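Kit and boots – tips for the soccer household

Season starts in August and the laundry pile starts the same night. Two kids and one husband playing for Zitolberg over here, so four kits a week counting training. Quick notes, will tidy this up when I get a minute.

Mud first
Let it dry. All the way. Wet mud smears into the knit and you'll be at it all night. Hang the jersey over the back fence, then knock the crust off with a dry brush, inside and out. Shake the socks hard. Then water.

Grass stains
Cold water, dish soap, old toothbrush. Work it from the back of the fabric. Leave 20 minutes, rinse, go again if it's still green. White vinegar cut half and half with water for the stubborn ones, usualy the hip and the knees. No bleach on team colors, ever. Ask me about the pink away shorts.

Blood
Cold only. Hot sets it. Peroxide is ok on white socks, dab it on and rinse as soon as it quits fizzing. Test a seam first on anything colored.

Numbers and badges
Turn the shirt inside out before it goes anywhere near the machine. Heat-pressed numbers hate a dryer. If a corner lifts – low iron, parchment paper over it, press down ten seconds, let it cool before you touch it. Hooman Ghorbani coaches the under-12s and has kept one set of shirts going six seasons this way. Line dried, out of the sun.

Goalie gloves
Never in the machine. Put them on and wash them like you're washing your hands, lukewarm water, a bit of baby shampoo. Squeeze, dont wring. Dry them flat, away from the radiator. Keep the palms from sticking together in the bag, a bit of parchment does it.

Boots
Laces out, insoles out. Bang the soles together outside. Damp cloth on the uppers, old butter knife between the studs. Stuff with newspaper and change the paper after an hour, then again at bedtime. No hair dryer, the glue lets go. My Kalniņš pair came apart at the toe after one go on the heater vent and those weren't cheap.

Shin guards
The smell lives in the sleeves. Take the plastic out, soak the sleeves in a pail with half a cup of baking soda, rinse and wring. Wipe the plastic with vinegar. Don't zip them back in the bag damp.

The soak
Whole kit, after brushing. Cool water, a scoop of oxygen powder if the label allows, push everything under. An hour for jerseys, overnight for socks. Darks and whites seperate. Tip out the gritty water on the lawn or down an outside drain, not the laundry sink – grit in the trap is a bad Sunday job. Skip the lawn if you used powder.

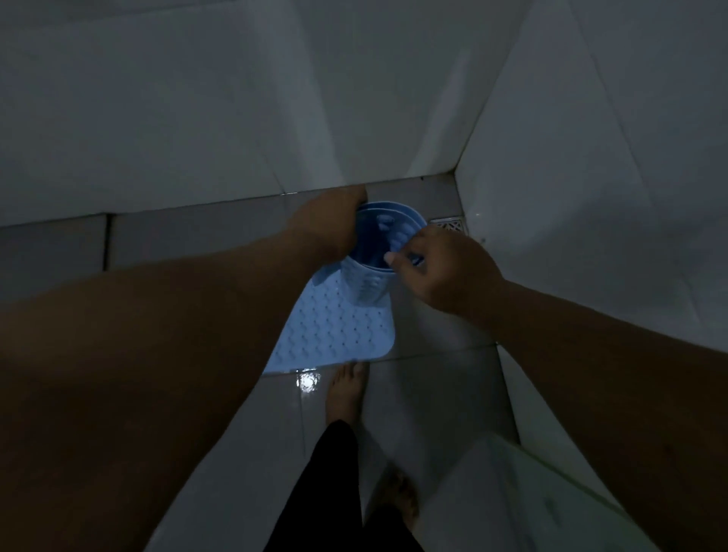
The bag
Empty it the minute you're home. All of it, banana included. Turn it inside out once a month and wipe with soapy water. Dryer sheet in the side pocket helps some. Spare laces live in the other pocket, plus a roll of sock tape and one plastic bag for wet stuff.

Water bottles
Bottle brush, hot soapy water, and pull the rubber ring out of the lid. Black gunk hides under there. Dry with the lid off.

Labels
Marker on the care tag, initials only. Go over it again midseason, it fades.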